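Adine sim bench - gripper and controller comparison

README, last touched Friday, October 25, 2024

Quick notes so the next person can use this without asking me. Will tidy when there's time. Covers the simulated bench only, nothing in here was run on hardware.

What this is

Rollouts from a two-arm robot in a simulated room, reaching over a counter with small household stuff on it. We wanted to compare two gripper models and two arm controllers under the same lighting, same room, same head camera. The set is called Adine. The scene builder underneath is Fanton, the older of our two. Correia is the newer controller, Neseneck is the one we had been using since before June.

What's in the folder

rollouts/ - one subfolder per run, 32 runs total
frames/ - head camera stills, PNG
joints/ - joint positions and commands, CSV, one row per control step
configs/ - scene and controller settings, one file per run
notes.txt - scratch, mostly mine, don't trust the older half

The 32 runs split evenly, 8 per combination:

wedge gripper + Neseneck
wedge gripper + Correia
slim gripper + Neseneck
slim gripper + Correia

Both arms carry the same gripper within a run. Tried mixing them early on, the collision settings got messy, dropped it.

Task

Right arm works over the counter, left arm is parked up and out of the way with the gripper open. Run starts from a ready pose, right arm goes to a hover point above a named target, holds, comes back. Grasping is in the config as an option but it is OFF for everything in this release. So if you're looking for pick success numbers there are none. What you get is hover error and settling time.

Objects vary by config. Same counter, same plant, other things get moved or swapped. Object names in the configs are the asset names from Fanton and some of them are silly - go by the ID.

Camera

Head camera only. It's mounted with a heavy roll, so the room comes out slanted in all frames. Roll value is in the config under head_cam. Do NOT straighten the frames before running the pose code, the calibration assumes the roll is there. I did this once and lost an afternoon. Torso takes up a good part of the bottom of the view, there's a mask for it in frames/masks. 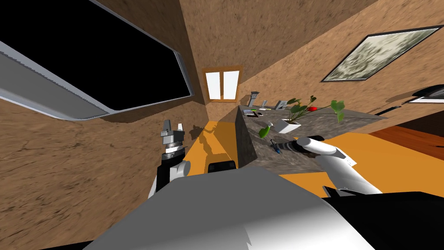
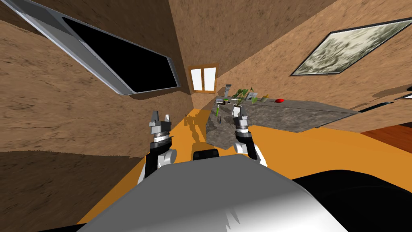
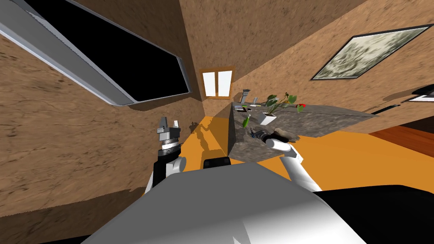
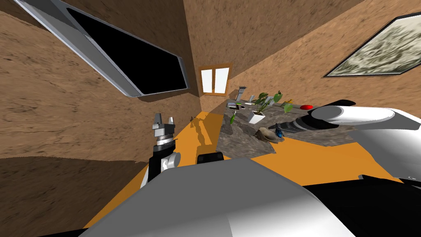 Stills are saved at 30 per second of sim time, joints are logged faster, so match on the timestamp column and not on row number. Timestamps are sim seconds from reset.

Gripper notes

Wedge: parallel, two chunky fingers. Easy to see from the head camera, easy to segment. Heavier, and the wrist sags a bit at full reach when Neseneck is driving. Sag is visible in the joint log, joint 4, towards the end of the hold.

Slim: lighter, gets into tight gaps between objects without bumping them. Harder to track in the stills, the fingers are dark and the counter is gray and when the arm shadow lands on top you've got very little to work with. Segmentation drops fingers a lot. If you need clean finger masks use the wedge runs.

Would pick slim for a crowded counter and live with the masks. Other people here disagree.

Controller notes

Neseneck - smooth, slow. Rarely overshoots. Drifts on long holds.

Correia - quick, gets to the hover point well before Neseneck does, then rings. Ringing is worse with the wedge. Turning down the gain on the last two joints helps, those settings are in configs/correia_soft but only the slim runs use them. Yes that makes the comparison uneven. Rerun of the wedge half with the soft settings is on the list.

Both controllers get the same target poses and neither one sees the images. Camera is for logging and for the offline pose check.

Known problems

- Floor material is the flat orange placeholder. Fine for contrast, bad if you plan to train anything on these frames and expect it to carry over to a real room. Swap in your own texture through the Fanton material file.

- Wall texture stretches badly on the long walls. Cosmetic.

- The plant leaves have no collision shape. Arm goes straight through them if the path crosses. Don't count that as a clean approach, check the path against the plant bounding box, there's a helper in scripts/ that does it.

- TV and window are static props. Window is not the light source, even though it looks like it should be.

- A few early configs list the counter as "table" and later ones as "counter". Same asset. Loader accepts both.

- Left arm shadow falls on the floor and confuses the simple backgroud subtraction. Use the depth one.

- Run 30 has a gap in the joint log near the end. Frames are OK. Left it in.

How to load

Install the requirements file, point ADINE_ROOT at the folder, run scripts/load_check. It should list every run and complain about run 30 and nothing else. If it complains about masks you unpacked the archive without the masks subfolder, unpack again.

To replay a run, scripts/replay with the run number. Needs Fanton installed. Playback is done from logged joint positions, the controller isn't in the loop, so you can't use replay to test new gains. For that start a fresh run from the config.

Splits

No train/test split. Wasn't collected for training. If you make one, split by config and not by frame, neighboring frames are near copies of each other.

Use

Internal use and whoever we share it with, ask before passing it on. Configs can be reused freely. Some of the props came with their own license, see licenses.txt in the Fanton folder.

Still to do

- wedge runs with soft gains
- second camera at the wrist, mount is modeled but not wired up in the logger
- grasp on, at least for the slim gripper
- rename the assets to something sensible
- fix the run 30 gap or drop it from the index
- write down where the hover error threshhold came from, currently it's only in notes.txt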